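Looking after a lidded bread box

A plastic bread box with a hinged lid will last for years on the bench if it gets a proper clean now and then. Most of the trouble starts in the corners, where crumbs sit and go stale.

Empty the box and tip the crumbs into the compost. Wash the inside with warm water and a little dish soap, using a soft cloth. Scourers dull the finish and leave scratches that hold grime. If there is any smell of mould, wipe the inside with white vinegar, leave it for 20 minutes and rinse.

Ribbed corners need an old toothbrush. Work up and down the grooves, then go over them again with a damp cloth. Do the same under the rim.

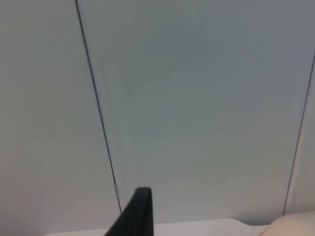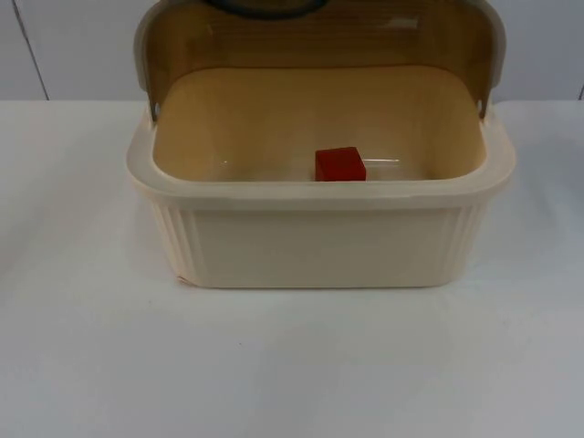
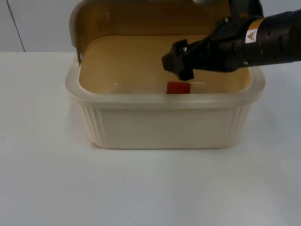
Clarano Community Centre – Home and Kitchen Group

Stand the lid fully open while the box dries. Check the hinges at the same time. If a screw has worked loose, nip it up by hand with a small screwdriver and stop as soon as it is snug. Plastic cracks easily around a tight screw.

A small chip along the bottom edge does no harm to the bread. Run a finger over it, and if it feels sharp, take it down with fine sandpaper – a few light strokes will do. A split that goes right through the wall is another matter, and the box is better used for pegs or craft supplies after that.

An ivory or cream box will yellow in strong sun, so keep it away from the window. Leave a gap behind it as well so the lid can swing right back without hitting the wall.

Questions about these tips can be left at the front desk for Chiamaka Omoregie.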